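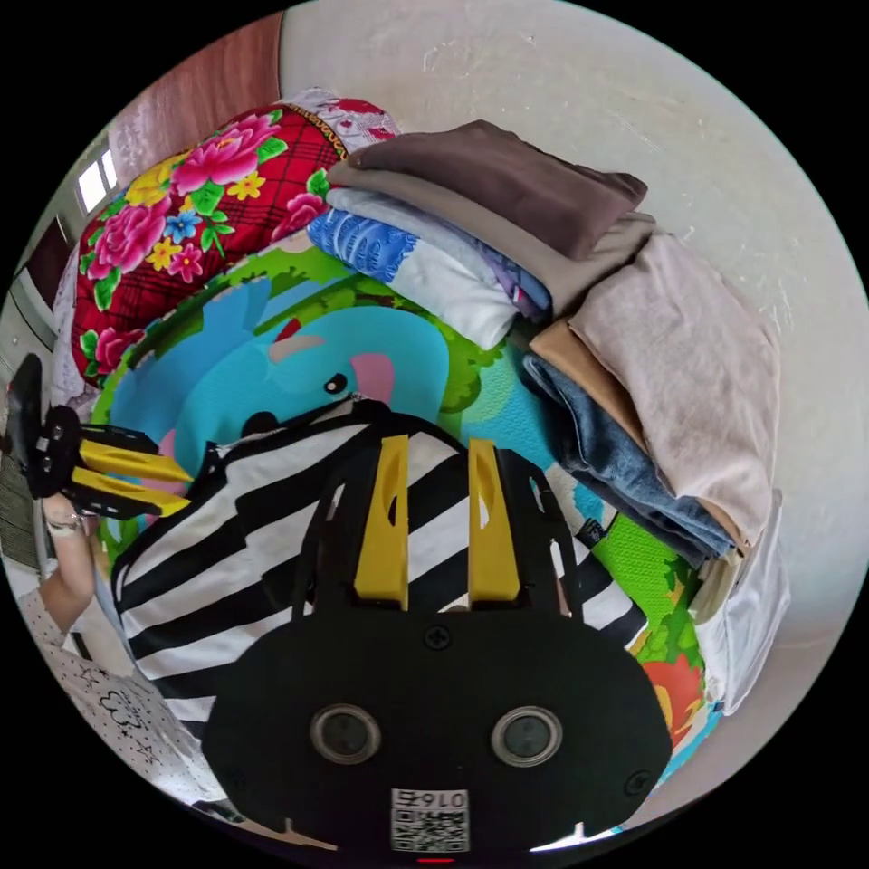 Folding notes, back room at Erwood, July 2022. Carrying on from the February pages, where we had got as far as trousers and given up on anything soft. The question is still how to get a mixed lot of household clothes into one pile that stands on its own and can be lifted in one go. We are not using boards or clips this time, only hands and a flat surface. The surface is the children's play mat with the big blue elephant on it, and the black-and-white striped piece went down on that to be folded, with the pile against the wall to the right. The print on the mat is handy for lining up a hem when there is no table edge to go by. It is softer than the board we used in February and a crease pressed on it comes out less sharp.

Target size for a folded piece is still the Nadar shelf, 400 mm deep and 600 mm wide, two piles side by side. The shelf above sits low, so anything that puffs up in the middle is a nuisance. In February we measured the height of every pile straight after folding and again the next morning. I don't think the second reading told us much and I have dropped it.

Order of work as it stands now:

Lay the piece face down and get the side seams straight first. Leave the sleeves alone until that is done.
Fold the sides in to the width of the hand span, not to the middle. Folding to the middle gives a ridge down the back that the next piece slides off.
Bring the bottom up in thirds. Halves are quicker but the open edge ends up loose.
Put the fold to the front of the pile every time.
Press with the flat of the hand from the fold outwards.

Stripes are the hardest to do neatly and the easiest to check. Any twist in the cloth shows up at once as a slant, and you can put it right before the second fold. Plain pinks and beiges hide a twist until they are in the pile, and then the whole thing leans. Suggest we keep one striped piece in every practice lot for that reason.

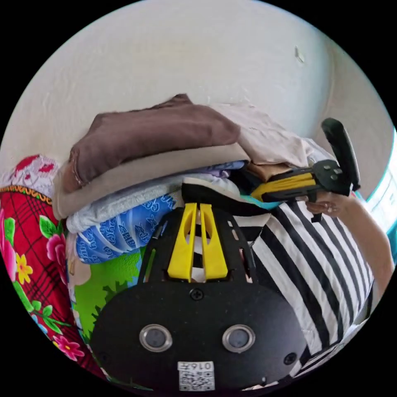
Denim goes low down. This was agreed in February and I see no cause to change it. It is heavy, it doesn't slip, and the seams give the next layer something to sit on. Thin cotton straight on top of denim is all right if the cotton is folded a little larger than the jeans, otherwise the corners droop over the side and catch when the pile is picked up.

Small things are still a problem. A small folded piece between two large ones makes a lump and the upper half of the pile rocks on it. Three ways round it, none of them good:

Keep the small ones out and make a separate short pile.
Fold them into the middle of a bigger piece. Works well but you can't find them again.
Pair them up at the same level, left and right. Best so far. Needs two of similar thickness.

Quilts and cushions are outside this job. They go to the Trirkasia cupboard in their own bags and the bags are 90 mm too long for the Nadar shelves in any case.

Lifting. Both hands under, thumbs not on top. If the thumbs go on top the front edge gets squashed and the fold opens. A pile that has been pressed at each layer lifts much better than one pressed only at the end. I tried it both ways with the same clothes and the late-pressed one bulged at the back where it had been resting against the wall. The wall hides this while you are building, so pull the pile forward a little and look behind it before lifting.

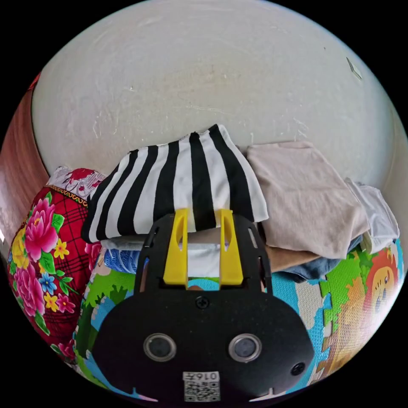 Collars and round necks. Fold so that the neck is inside the last third if the fabric is thin. If it is thick, leave the neck outside and on top, and put that piece near the top of the pile. We had this the other way about on the old sheet pinned by the door. The sheet wants rewriting, and the drawing on it is of a shirt with buttons, so it is not much help for knitted things.

Loose draping pieces that won't hold a crease: do not keep refolding them. After the second go they are worse. Lay them over the top and fold the ends in once.

Gikent want the instructions as a single side of paper, 2,000 copies, large print. The list above will fit if the paragraph on small things is cut to one line. I would keep the pairing method and lose the other two.

Still to do:
Try the thirds fold on towels.
Measure the middle shelf again, the February figure looks wrong against the other two.
Take down the old sheet by the door.
Find out if Gikent want children's sizes on the same page.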